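I caught Malte Thiele at 7 a.m., coffee in hand, to talk about the fault at Tiruvley.

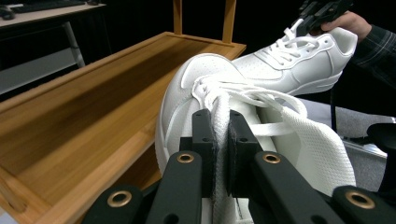
Tongue between the pads, second shoe up behind.

"The left jaw just didn't let go," he told me. "The log said open – the fingers said no!" It hit at run 804.
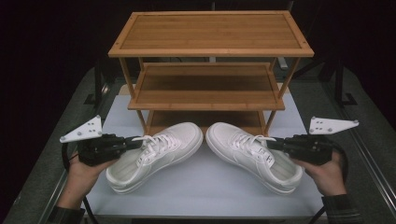 Both grippers at the laces, rack behind.

Was he scared? "For my thumb, yes."

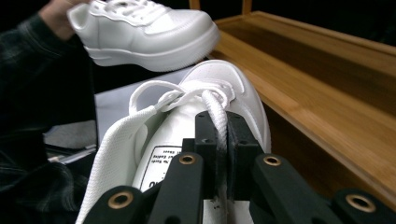
Tiruvley Handling Team
They've added a stop button, and he loves it.

"Run 1,173 stuck too," he admitted. 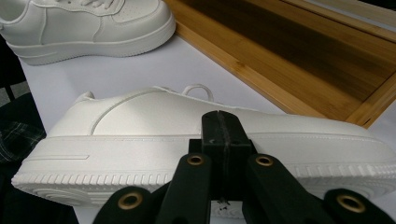 So now they stop the session after 2 faults, and Malte checks every jaw himself on Sunday.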